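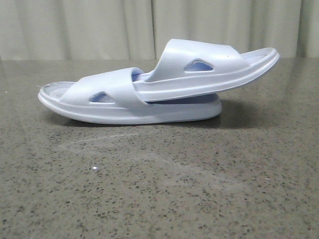
White slides, one wide strap, thick sole. Stacked on the counter.

About Woster

We're a small shoe repair and secondhand shoe shop in Kamville. Been on the same corner since the start, next to the laundromat, green awning. If you get to the bridge you went too far.

Neelam Garg opened the place with one stitching machine and a borrowed sander. Jadwiga Pawlak came in that first August to get a zipper fixed on a boot, stayed to argue about the thread, and ended up working the bench. She's a partner now. Same argument about thread.

What we do

Heels, half soles, full soles. Zippers. Stretching, up to a point. Straps on sandals, bags and the odd dog harness. Patching, dyeing, re-gluing soles that came off in the rain. Buckles, we have drawers of them, bring the old one so we can match it.

Molded slides and clogs: we don't resole these, sorry. One piece, nothing to stitch into. We do sell them secondhand if they're decent, and we'll trim a ragged edge or tell you straight that it's time to let them go.

Winter boots: bring them BEFORE the first snow please. Every year we say it. Every year the line is out the door in one week and Jadwiga stops eating lunch.

The secondhand side

Started by accident. People left repairs and never came back, the shelf got full, we put a table out front. Now it's half the shop. Kids' shoes go fastest, then work boots, then anything in a wide width. Dress shoes sit for a while. If you wear a small dress shoe you are in luck here, come look.

We take drop-offs during open hours. Pairs only. Tie or rubber-band them together, you would not believe the time we spend matching lefts and rights. Clean is nice, dry is a must. No bags left at the door overnight, the rain gets in and then they're no good to anyone.

You get store credit or you can donate the value to the school shoe fund, which pays for gym shoes for kids at the elementary school up the hill. Last year the fund bought 80 pairs. The school nurse sends a slip with a size on it, no names, and the kid gets to pick the color.

How pricing works

Secondhand slides and sandals start at $3. Sneakers and boots are marked on the sole in chalk. Repairs we quote at the counter, we have to see the shoe. Please don't ask for a quote over the phone, we will guess wrong and then everybody's mad.

Most repairs take 2 days. Full soles longer. Anything with leather we have to order is almost 12 days, depends on Varketti, our supplier, and how their truck is running. We'll call when it's done. If your number changed tell us!

Shoes not picked up after three months go on the table. There's a sign at the register and its on your ticket too.

Who's here

Neelam: counter, books, dyeing, the radio. Grew up over her uncle's tailoring shop and can tell what's wrong with a zipper from the sound. Handles the school fund, so fund questions go to her.

Jadwiga: bench. Soles, stitching, anything orthopedic. Learned at the Wilczyńska workshop, where she spent a year just on heels before anyone let her touch a welt. Ask her about lifts and wedges, she does them to your doctor's note and will have you walk up and down the shop until its right.

Saturdays there's usually a student on the front table. They can sell you shoes and take drop-offs but can't quote repairs.

Evening class

Basic shoe care, once a month. Cleaning, conditioning, laces, when to bring something in and when to leave it alone. Small group, at the bench, bring one pair you care about. Old clothes, the dye does not come out. Sign up at the register.

Find us

Closed Sunday and Monday. Open the rest of the week, late on Thursday. Parking in back, two spots are ours, the others belong to the laundromat and they do tow. There's one step at the front door, the back is level, ring the bell and somebody will let you in.

Cash or card. No checks anymore.

Page updated 9/13/25. New hours sheet comming soon, til then go by the one on the door.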